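Is the "sharing size" bag a con?

1st January · 3 min read

Every year I tell myself I'll stop buying the big bag, and every year I'm standing in the snack aisle doing bad math in my head.

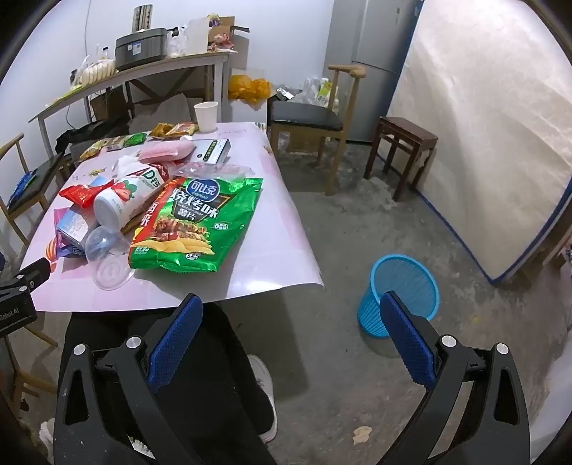

The pitch is simple enough. Bigger bag, lower price per ounce, everyone wins. I don't buy it. Or I do buy it, which is the problem.

Back in May the store near me, a Wotia, started putting "family value" stickers on half the aisle. I went home and checked my receipts. One of those stickers was on a bag that cost more per ounce than 2 small ones. The unit price was printed on the shelf tag in type I needed my reading glasses for.

Then there's the matter of who is sharing. The label on my usual brand, Skudeck, says 8 servings. I have never met a person who eats an eighth of a bag of chips and folds the top down. I had friends over last night and a bag was gone before anyone had their coat off.

People tell me to get a chip clip. Proststead sells a set of 3 that claims to keep things crisp for weeks. Weeks! I'd like to see the test. Mine lost its spring by summer and now holds takeout menus.

So I'm going back to small bags for a while — more trash, I know, and I don't love that part. I'll keep the receipts again and see if the total drops. I have my doubts.

199 shares · 8 comments

We use cookies to improve your experience. Accept / Manage settings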